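Speaker notes – Small foiling boats and club racing
Evening session, Pokness Sailing Club, 25 minutes with questions

Slide 1. Title
Wait until the room is quiet. Thank the club for the invitation. Say that I sail a Detum since four seasons, so I am not neutral, and people should correct me after if they sail an Arkora.

Slide 2. Where we were in May
First open regatta with both classes on one start line. 13 boats entered. Explain the course: windward-leeward, two laps, the gate very close to the harbor wall. Mention that the Arkora fleet wanted a reaching start and did not get it.

Slide 3. Why foiling changes the start
The old habit is to sit on the line and hold your place. With foils this is a bad habit. A boat that is stopped needs space to leeward to build speed, and if the neighbor is close there is no space. In the second race I was in the front row at the gun and last at the first mark. Tell this slowly, people usually laugh.

Ask the room: who has started on port in a foiling boat? Wait for hands.

Slide 4. Weight
The Detum weighs 100 kilos ready to sail, the Arkora is heavier but has more sail. In light wind this is nearly the whole race. Do not go too deep here, the measurement questions come later.

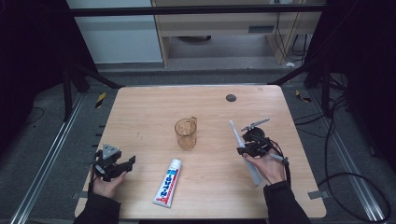

Slide 5: measuring cup and toothpaste on the table.

Slide 6. Money
This is the part people ask me most. A used set of foils from Ashworth cost me 390 dollars, with small damage on one tip. I repaired it at home in two evenings. New foils are another story – I show the price list only if somebody asks.

Say clearly that a club can begin with two boats and share them. We did it like this in the first year. The sharing was difficult in August, when everybody had holidays and wanted to sail.

Slide 7. Rules I would like to see
Longer start line, at least double of the present one. A wind limit written in the sailing instructions, and not decided on the water by radio. Separate results for each class, but the same prize giving, so that we still drink together.

Slide 8. Video, second lap
Check the sound before! Play from the bottom gate. Stop when the blue boat falls from the foils and ask why it happened. My answer: the crew moved forward too late in the bear away. Other opinions are welcome.

Slide 9. Questions
If there are no questions, begin with the one about handicap numbers. The trial day is for members and guests, the list is at the bar, and bring your own helmet.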